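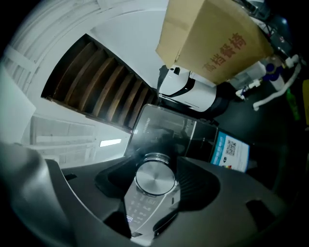
Descaling a benchtop kettle or coffee machine with citric acid

Scale is mostly calcium carbonate. Citric acid dissolves it at low concentration and leaves less odour than vinegar. The method below suits stainless steel and plastic reservoirs. Do not use it on bare aluminium or chipped enamel.

Last revised 2018-07-02.

What you need

Food-grade citric acid powder
A measuring jug
A soft bottle brush
Kitchen scales that read to 1 g

Mixing the solution

Unplug the appliance and let it cool. Dissolve 2 level tablespoons of powder in one litre of lukewarm water and stir until the liquid is clear. For a large urn, scale the quantity up to 2000 mL and keep the same ratio. Very hard water may need a second treatment; a stronger mix can attack rubber seals.

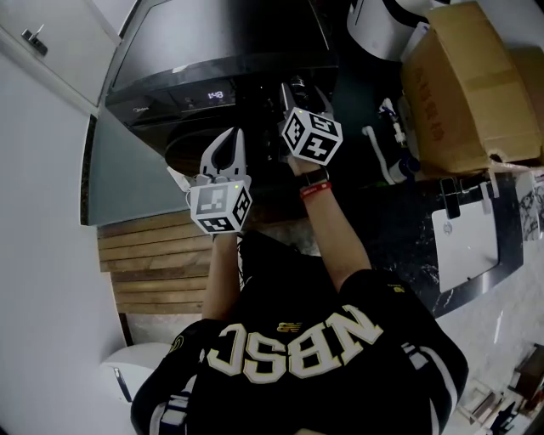 A-yeong Ok wrote in to say that her Ferkero kettle kept its grey ring after one soak, and that a second soak at the same strength cleared it. She also suggests taking the spout filter out first and soaking it in a cup.

Soaking

Fill to the maximum line. In a kettle, bring the solution to the boil, switch off at the wall and leave for 30 minutes. In a drip machine, run half the reservoir through, stop, wait 15 minutes, then run the remainder. Empty the carafe between passes. 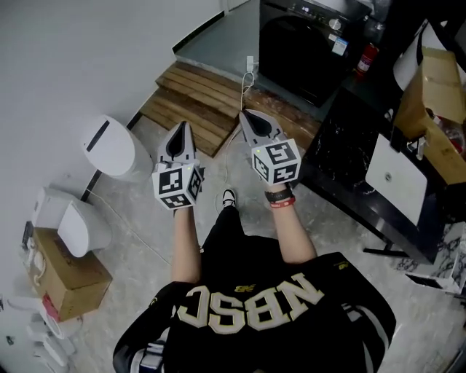
Rinsing

Discard the solution down the sink with the cold tap running. Refill with fresh water, boil and discard. Repeat until no sour taste remains. Wipe the base dry before plugging it back in.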